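Flat-pack plastic stools and chairs – does anyone get more than a couple of summers out of them?

Oleo
Thinking of buying two of the white push-together plastic stools for the back deck. The Stondevura site says "UV stable". I've heard that before. Had two chairs go chalky and one split under my brother-in-law. Is the label worth anything?

Breltitz
Not much, in my view. There's no telling how much stabiliser is in it. Mine get full afternoon sun and the colour was gone by the second year. $17 each, so I wasn't crying.

Voyle
Disagree. Mine are on their ninth summer, but they live under a roof. It's the legs that go, where they push into the seat.

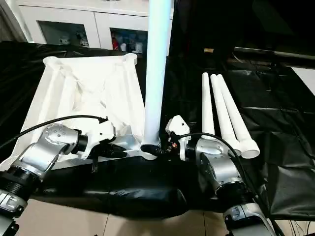
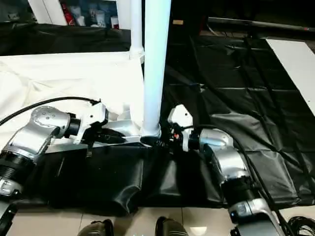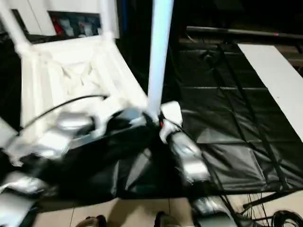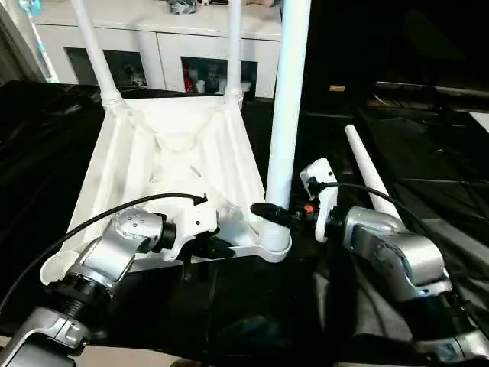
I'd still take plastic over cheap timber. Timber wants oiling every year and most people don't bother.

Breltitz
Under a roof isn't outdoors, mate. You could keep cardboard out there for nine years.

Voyle
Fair enough, but it's where most people sit. Who puts a stool in full sun in January?

Oleo
I do, there's no shade at my place till 5 pm. Has anyone tried those spray-on protectants? The hardware shop swears by theirs, and they would.

Breltitz
Tried one. Greasy for a week, then it washed off in the first decent rain. Save your money and chuck an old sheet over them.

Voyle
I'll half agree with that. A sheet works if you remember it. I'd look at powder-coated metal if you've got no shade, though it gets too hot to sit on.

Oleo
So plastic goes brittle, timber rots and metal burns your legs. Might just buy the cheap ones and see – will report back after summer.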